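4.2 Fitting the sheet and cover

The Lullex mattress cover is supplied in one size and fits beds up to 200 cm long. Wash it once before first use, on its own, at 40 degrees or below.

1. Unplug the control unit from the wall socket.
2. Lay the cover flat on the mattress with the cable outlet at the foot end.
3. Pass each elastic strap under the nearest corner of the mattress.
4. Place a fitted or flat sheet over the cover and smooth it from the centre outwards.

Note: Patterned and plain sheets are equally suitable. Thick toppers reduce the warmth that reaches the sleeper and should be removed.
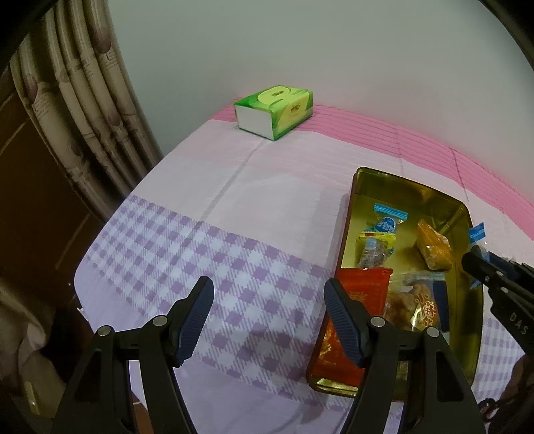 Figure 44. Bed with checked sheet.

5. Reconnect the control unit and select setting 1. Allow the bed to warm before choosing a higher setting.

Caution: Do not fold the cover while it is switched on – folds may cause local overheating. Do not use pins of any kind to secure the sheet.

If the indicator light flashes, disconnect the unit and see page 74. Replacement straps may be ordered from Flarton under part number 400.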